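Print this page | E-mail to a colleague

Filed under: Staff Notices, Kitchens and Shared Areas

Changes to shared kitchens at Branetberg House

November 5, 2019

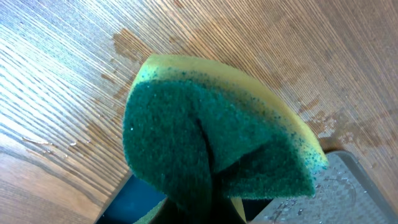

Asmaa Hamdy wrote to the Facilities Office in August that the kitchen on the second floor had become a place people hurried through, and asked whether anyone had considered who was meant to look after it between the evening clean and the following afternoon. Several similar letters were received from the Hedlund wing.

The Office has now reviewed the arrangements for all 9 kitchens in the building. From the start of next month the following will apply.

Each kitchen will be cleaned twice a day, at midday and after closing. Sponges and cloths will be replaced weekly and should not be taken from one kitchen to another. Washing-up liquid and scouring sponges are kept in the cupboard beneath the sink — further supplies may be requested from the ground floor desk.

Refrigerators will be emptied on the last working day of the month. Food that is to be kept must carry a name and a date. Glass containers will be washed and held at the desk for seven days, after which they will be given away.

Departments wishing to reserve a kitchen for an event of more than 20 people should apply to Frøydis Westerberg in writing. The large kitchen on the Hedlund side can seat 40, but its dishwasher is awaiting a part and crockery must for the present be washed by hand.

Questions about the cleaning hours may be put to Umut Kahraman at the ground floor desk.

Print this page | E-mail to a colleague

This site uses cookies to remember your settings. By continuing to browse you accept their use.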